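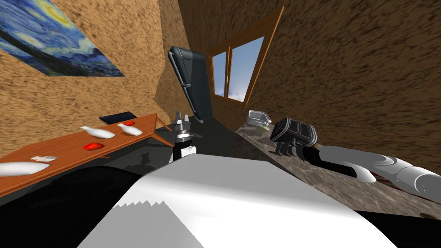 Starry Night, on a slant. The fridge has joined in.

I was not going to get another dog. I'd said so to everyone, including the woman in the pet shop, who had only asked if I wanted a bag.

Then in October my friend Ilze Juška rang to say she had a greyhound in her car. Ilze fosters for a small rescue out past Tresonness and has a gift for ringing when she is already halfway to your house. It would be for 2 weeks, she said. His racing name had been something long and boastful, but he'd answered to Vindico at the kennels, so Vindico he stayed, as if I were sharing my home with a firm of solicitors.

He was six, bald at the back end and missing a piece of one ear. He had never met stairs. He stood at the bottom of mine and looked up them the way I look at a tax return. We spent most of the first week on step 3, with me behind him holding a lump of cheddar and my temper. Coming down was worse and I'd prefer not to discuss it. 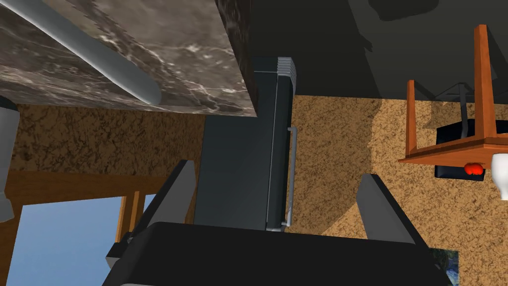 Kitchen corner, seen from above. Tall dark unit, ribbed vent.

Food was the next thing. The rescue had sent him with a sack of dry stuff called Kotby, and the sheet said 500 grams a day, split between breakfast and tea. Vindico ate it politely, one piece at a time, carrying each to the hall rug first. What he wanted was toast. He has never been given toast, officially. He has helped himself to it on several occasions, being exactly the height of a worktop, and once he had the butter as well, which came back to us both at four in the morning.

He doesn't bark. He sighs. He sighs when I'm on the phone, when it rains, and when the wrong person sits at his end of the sofa (the wrong person is anyone). My neighbour's cat, a ginger thug by the name of Bite, came over the fence in the second week to see what all the fuss was about. Vindico took one look and hid behind me. So much for the killer instinct. I now escort him round the garden like a bodyguard, in my dressing gown.

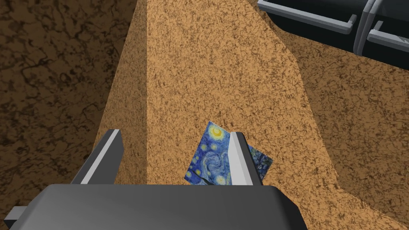
You'll have noticed that the fortnight ran out some time ago. Ilze did ring to say a couple with a paddock were interested, and I heard myself telling her he wasn't ready, that there was still the matter of the stairs. He was at the top of them at the time, on my bed. She said she'd bring the adoption forms round, and of course she was already in the car.

I signed them this morning. He's due at the vet on Saturday about his teeth, and I still need to find him a coat that doesn't have a bone on it.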